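Hillska Table, 1230, Light

Bidero > Tables > Multipurpose > Hillska
Page last revised June 22, 2019

The Hillska is a rectangular table for dining, handwork, bench tasks and general use in shared rooms. It is sold as a top and a leg set, packed together in one carton. The top has rounded corners and a light wood-grain surface. Two lengths are made. The figures on this page apply to the 1230 version unless a line says otherwise. For the longer version, see the dimension sheet supplied with the order confirmation.

The table is intended for indoor use in heated rooms. It is not rated for covered porches, greenhouses, wash rooms or any place where water stands on the floor.
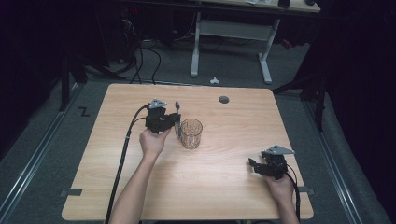 Corner radius is the same at all positions, so the top can be turned end for end during assembly without affecting the fit. The leg plates are symmetrical for the same reason. When two tables are placed end to end, the rounded corners leave a small notch on each side of the joint. Where a continuous edge is needed, order the straight-corner top, which uses the same leg set.

General data

Model: Hillska 1230
Length: 1230 mm
Rated load, evenly distributed: 70 kg
Legs: 4, bolted
Corners: rounded
Finish: light, wood-grain
Assembly: required
Persons needed for assembly: 2
Warranty: 2 years, surface and leg set

Length is measured at the centerline of the top. Metric figures govern. The values in inches printed on the carton label are rounded for shipping and should not be used for cutting alcoves or planning rows.

Surface

The finish is low in contrast, with the grain running along the length of the top. Grain pattern varies from one top to the next and is not matched between tables. Customers fitting out a whole room should order all tops at once and ask for a single production lot. Later orders will be close in tone but may show a visible difference when the tables stand side by side.

The surface is suited to glasses, dishes, flatware, paper, hand tools and light fixtures placed on it in normal use. Dragging is the main cause of wear. Unglazed ceramic feet, cast metal bases and equipment with bare screw heads on the underside will mark it. Put a mat or felt pads under anything that stays in one place or gets pushed back and forth.

Cables that run over the edge do no harm provided they are not clamped tight against the corner. Adhesive cable clips may be used on the underside. On the upper face they can lift the finish when removed, and damage of that type is not covered.

The light tone shows dark particles well, which is useful for sorting small parts. It also shows pen ink, and ink should be wiped off the same day.

Heat and liquids

Use a trivet under pans and other hot cookware. Cups and mugs at drinking temperature may be set down directly, though a coaster is advised where the same spot is used every day.

Spilled water should be wiped up promptly. Standing water is most likely to cause trouble at the edge of the top and at the leg plates, where it can reach the fasteners. Solvents, drain cleaner, oven cleaner and chlorine bleach must not be used on the top. Rubbing alcohol may be used on a cloth for ink and adhesive residue, followed by a damp cloth and then a dry one.

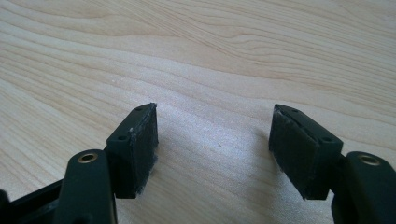 Hillska tabletop, light finish.

Leg set

The legs attach to plates that are already fixed to the underside of the top. Each leg takes the same bolts, and the legs are interchangeable. The wrench supplied in the hardware bag fits all of the bolts. A power driver is not recommended for the final turns, as the inserts can be pulled if the bolts are overtightened.

Leveling glides are threaded into the foot of each leg. They are meant to take up small differences in the floor and should not be used to raise the table to a different working height. If a glide has been backed out far enough for its thread to be seen from standing height, use a shim under it and run the glide back in.

For hard floors, the standard glide may be replaced with the Floneck felt glide, which has the same thread. Floneck glides are sold in sets of four. They should be checked for embedded grit when the floor is cleaned and replaced when the felt has packed flat.

Assembly

Lay the flattened carton on the floor and place the top on it, finished face down. Check that no staples remain in the cardboard.

Set each leg on its plate and start all of the bolts by hand. Leave them loose until every leg is on.

Tighten the bolts in turn, going from one leg to the next and back, until the legs no longer move on the plates.

Turn the table over with one person at each end. Lift it clear of the floor before turning. The legs are not designed to carry the table on edge, and rolling it over on two legs will bend the plates.

Adjust the glides until the top does not rock. Recheck the bolts after the first week of use and again whenever the table has been moved to another room.

Load and use

The rated load applies to weight spread over the whole top, with the table standing on all of its glides on a level floor. It is a total for everything on the table, including forearms leaned on the edge. A load concentrated in the middle of the span should be kept well below the rated figure. Do not sit or stand on the table.

Clamp-on accessories such as lamps and small vises may be fitted along the long sides. Use a backing piece under the clamp foot and another on top, wide enough to spread the pressure. Clamps should be kept off the rounded part of the corner, where the foot cannot seat fully. Accessories that apply a twisting load, including hand-cranked mills, belong close to a leg.

Drilling through the top is permitted but ends the surface warranty. Drill from the finished face with a scrap board clamped below, and seal the cut wall of the hole before fitting a grommet.

Cleaning

For daily cleaning, use a soft cloth dampened with water and a little dish soap. Wipe with the grain and dry afterward. Lint and dust should be brushed or vacuumed off before the surface is wiped, as grit caught in a wet cloth leaves fine scratches that show up under low side light.

Do not use scouring pads, melamine sponges or powder cleansers. Furniture wax and spray polish are not needed on this finish. They build up in layers and make the top slippery, and once applied they are slow to remove.

Minor scratches can be made less visible with the light touch-up stick (order separately). Test it first on the underside of the edge. The stick hides color differences only and does not fill dents.

Storage and transport

Tables in storage should have the legs removed and the tops laid flat, face to face, with a clean sheet of cardboard between each pair. Tops stored leaning against a wall can take a bow over a season – this will usually relax once they are laid flat, but not always completely. Let tops that have been in an unheated truck or shed stand indoors overnight before unpacking.

Keep the hardware bag taped to the underside of the top. Replacement bolts are stocked, but they are not a size commonly carried by hardware stores.

Parts and accessories

Hillska top, rounded corners, light
Hillska top, straight corners, light
Hillska leg set with bolts and wrench
Hillska hardware bag
Floneck felt glide, set of 4
Whitlock underside cable tray, short
Touch-up stick, light

The Whitlock cable tray screws into pilot holes already present on the underside. One tray fits the 1230 top, and two may be mounted end to end on the longer version. The tray reduces knee clearance on the side where it is fitted, so it is usually placed toward the wall.

Availability

The rounded-corner top is a stock item. Straight-corner tops are made to order and are scheduled for the next production run in September. Leg sets ordered without a top ship separately. Returns are accepted for unopened cartons. Opened cartons are accepted only where a part is missing or damaged, and the carton label must be included with the claim.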